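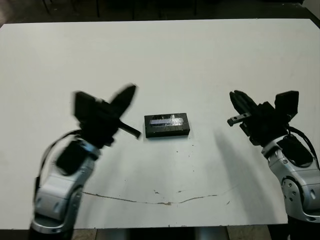 Planning a Workshop Bench for Two Robot Arms

The Ralham Workshop Advice Service receives regular inquiries from small shops and home workshops preparing to purchase a pair of tabletop arms. The following tips apply before an order is placed.

Set the budget for the whole bench. The price of the arms is only part of the cost. Members should allow for the table, power supply, spare gripper fingers, cable ties and a stop button within reach of the operator. The service advises holding back 40 percent of the total until the arms have been installed and tested.

Measure the table first. Both arms must reach the middle of the surface with their grippers open. Mark the reach of each arm on paper and lay the sheets on the table before drilling any holes. A used table is acceptable if it is level and does not rock. Hairline cracks in the top should be filled, and the surface wiped down at the start of each day.

Choose a plain, pale top. Small dark parts are easier to find on it, and crumbs and grit show up quickly. Glossy finishes should be avoided where a camera will be used.

Leave slack in the cables. A cable that is tight when the arm is folded will pull when it is extended. Replacement gripper cables from Fliren are sold in packs of 5; one pack is sufficient for the first year in most shops.

Practice with one part. A low rectangular block is suitable for early trials. A strip of colored tape along the top makes its direction easy to see. Add further parts only when the first can be handled reliably.

Compare quotations in writing. Obtain at least 3, and ask each supplier to list delivery, setup and training separately. In a recent comparison, the Nolitz and Biswas offers differed by $780 once setup was included, although the listed prices were the same.

Requests for a bench planning sheet are accepted until the end of October.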